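Planning Equipment Purchases for Household Task Research: A Conversation with Blažena Jurčo

The Household Manipulation Program at the Merkthorpe Institute begins its budget planning in February, and by spring most of the large decisions have been made. The request submitted this year covers hand-held grippers, replacement finger pads, cables, storage and the household goods that the grippers are used on. Blažena Jurčo, who manages equipment for the program, met with the newsletter on 27/04/2021 to explain how the request was put together and which parts of it she would write differently now.

Her first point concerned the order in which the program makes its choices. In earlier years, she said, the hardware was selected first and the list of tasks was adjusted to suit it. "We bought what looked capable, and then we went looking for work it could do," Jurčo said. "This time we wrote the task list in the first two weeks and did not open a single catalog until it was signed."

The task list runs to three pages and is divided by room. Kitchen tasks take up the largest share, followed by bedroom and laundry work. Each entry names the objects involved, the surfaces they rest on and the number of hands required. The last of these has the greatest effect on cost. A task that calls for two hands calls for two grippers, two sets of cables and a second set of spares, and the program's older budget lines were drawn up for one.

Three suppliers were asked for quotations. Viltix offered a matched pair of hand-held grippers at $2,787, with a training session included. Comell quoted a lower price for each unit but sold the mounting hardware separately. The third supplier, Sombatkul, was able to provide fingers and pads only, and Jurčo kept the firm on the list for that reason.

"People compare the price of the tool," she said. "I ask them to compare the price of the tool after one year of use. Pads wear. Cables are stepped on. Screws go missing in carpet. If a supplier cannot tell me what a set of pads costs and how long it takes to arrive, I do not consider the quotation complete."

A set of replacement pads was priced at $209, and the request allows for eight sets over the year. Jurčo described the figure as a cautious one. The program's records show that ribbed pads used on fabric last longer than those used on kitchenware, but the records cover a short period and were kept by several people in different ways. A common log sheet is now in use.

Soft goods received more attention in this year's plan than in any before it. Clothing is inexpensive to buy and demanding to handle, and the program has found that small knitted items are a sound way to judge whether a gripper is worth its price. Sock sorting, in which the operator works with a gripper in each hand and a box set out on a bed, was made one of the reference tasks for the purchase.
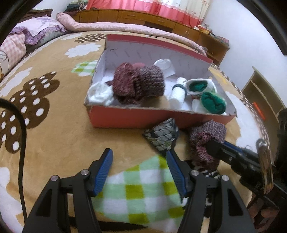

Abundio Xolalpa takes a different view of the reference tasks, and asked that it be recorded alongside the budget. Socks and other knitwear, he argued, forgive a poor grip, and a gripper that performs well on them may still disappoint with a glass or a drawer handle. He would have preferred to see the money for the second pair of grippers held back until the kitchen trials were complete.

Jurčo said that she regards the objection as a fair one. The request was amended in response, and the second pair is now listed as a separate item with its own approval date. "He was right that we were asking for both at once out of habit," she said. "I still believe we will need them. A laundry task stops completely when one unit of a pair is out for repair, and we have had that happen in the middle of a booking."

Bookings are themselves a cost that the plan had not previously shown. The program carries out its work in furnished rooms, and each day in a room must be paid for whether or not the equipment is ready. Nine days were lost last year to late parts and to equipment that arrived without the correct cable. Jurčo has placed those days in the budget under their own heading – a step that met with some resistance, she noted, as it makes the total look larger than in previous years.

"The total was always that large," she said. "We were paying it out of the room budget and calling it scheduling."

The household goods line is modest by comparison. Jurčo asks that clothing be bought in mixed colors and patterns, with a range of sizes, and that plain white items not make up the whole of an order. Bedding is treated in the same way. Blankets with a deep pile are requested alongside flat cotton covers, because a finger that slides easily over one may catch on the other. Boxes and baskets are not bought new. Staff members are invited to bring in shoeboxes and similar containers, and the supply has so far kept up with demand.

Asked what advice she would give to a group preparing its first request, Jurčo spoke mainly of paperwork. She recommends that every quotation be dated, that delivery times be obtained in writing, and that one person be responsible for the spares cabinet. She also advises against spending the full amount in the first quarter. Her own plan leaves part of the pad allowance unassigned until the autumn, when the bedroom and laundry tasks are due to be reviewed.

A decision on the first pair of grippers is expected before the end of the current quarter. The second pair will be considered after Xolalpa's kitchen trials, for which a report form has already been drawn up and circulated.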